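Niris Teleoperation Kit: Frequently Asked Questions
Last updated September 28, 2022

These are the questions we get most from people who are recording their first demonstrations with Niris. If you are setting up the hardware, start with the installation guide and come back when both arms respond to the leaders.

What is the difference between hand guiding and remote control?

In hand guiding, you hold the robot's arm and move it through the task yourself. In remote control, you move a pair of small leader arms and the robot copies them. Both methods save the same joint data. Hand guiding is easier to learn, but your own hands and sleeves end up in the camera views. For that reason we use remote control for anything that will train a vision policy.

Which task should I start with?

Pick something with a clear start and a clear finish. We usually suggest laundry, using one garment and a front-loading washer. It has a hinge, a soft object and a container, and a failed attempt does no harm. Bright cloth is easier to follow through the door glass in the wrist view.
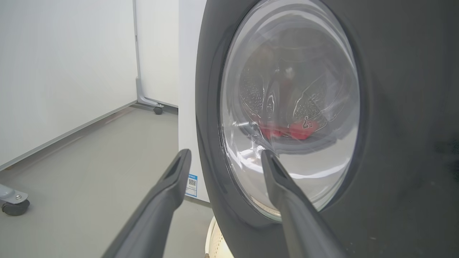
Skultus wrote in to say that cloth was too hard for a first task, and that his group got better results by spending the first session only on opening and closing the door. They added the garment once every operator could do the door without stopping. We think that is a sensible order if your operators are new.

How many demonstrations do I need?

For one garment and one machine, 50 good ones will usually give you a policy worth testing. If you want it to work with the basket in different places, plan for more than 500. Quality matters more than the total. A short set by one careful operator often beats a long set by several who each do it their own way.

Do I need to use both arms?

No, but record both even if one stays still. A common split is to let the left arm handle the door and the right arm handle the cloth. Decide this before you begin and keep to it. If operators switch arms halfway through a set, the policy tends to hesitate between the two.

Where should the basket go?

Close to the machine, where both grippers can reach over the rim. Check that the door can swing fully open without hitting it.
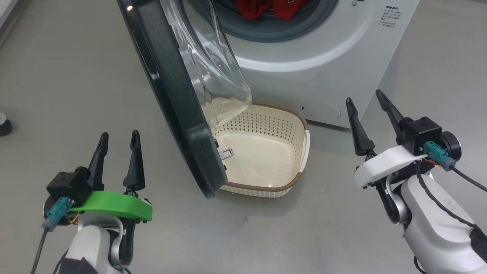
Once you have a position that works, mark it on the floor with tape. Then move the basket a little between recordings, staying near the mark, so the policy does not learn a single fixed spot. Annan, our recording software, has a reset reminder that can prompt you after each run.

Should I keep recordings with mistakes in them?

Keep the ones where the operator recovers. A dropped sleeve that gets picked up again is useful — the robot will drop things too. Delete runs where the operator gave up, where a person walked into view, or where a camera lost its connection.

When does a demonstration end?

Choose one end state and write it down. For unloading, ours is the garment in the basket and both grippers open and clear of it. Hold still for a moment before you stop the recording.

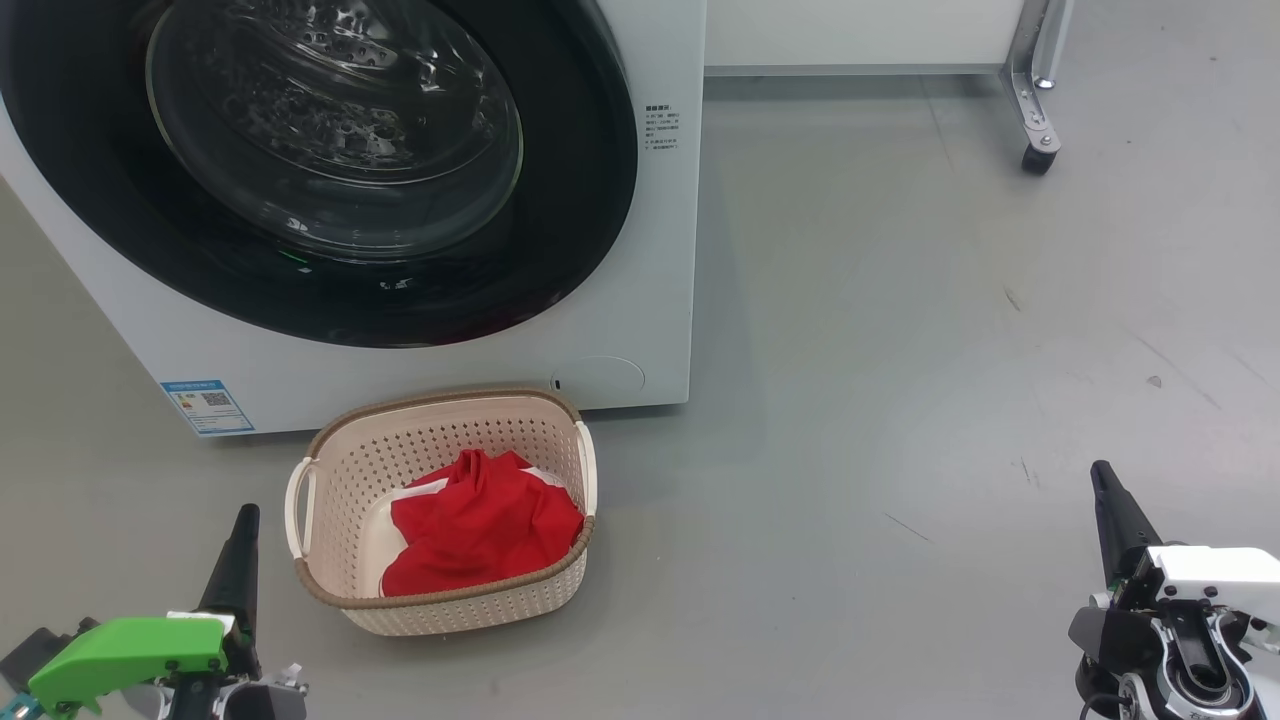
Head view: garment in the basket, grippers clear.

How long can one person operate?

Most people slow down after 16 runs in a row. Take a break or change operators then. Tired operators jerk the leader arms, and that shows up in the data.

Why does the robot lag behind my hands?

A small delay is normal. If it gets worse during a session, check the network first, then restart Annan. Wireless links are the usual cause, and we recommend a cable.

Do I need the wrist cameras?

For cloth, yes. The head camera often loses sight of the fingertips behind the door or the basket rim. Before each session, open the wrist preview and make sure both fingertips are in view. 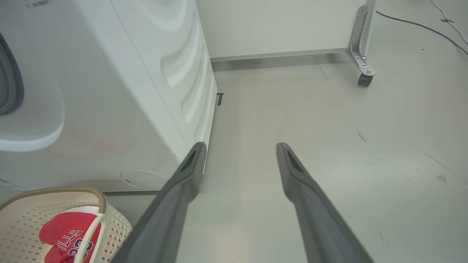 Wrist view with the fingers open, basket at lower left.

Can I use data recorded with another system?

Annan imports Zovwood files from version 7 on. Older files have to be converted first. Check the gripper values after import — Zovwood stores open and closed the other way around, and a policy trained on reversed values will let go when it should grip.

Where do I report a problem?

Use the support form and attach the session log. Please leave the video out unless we ask for it.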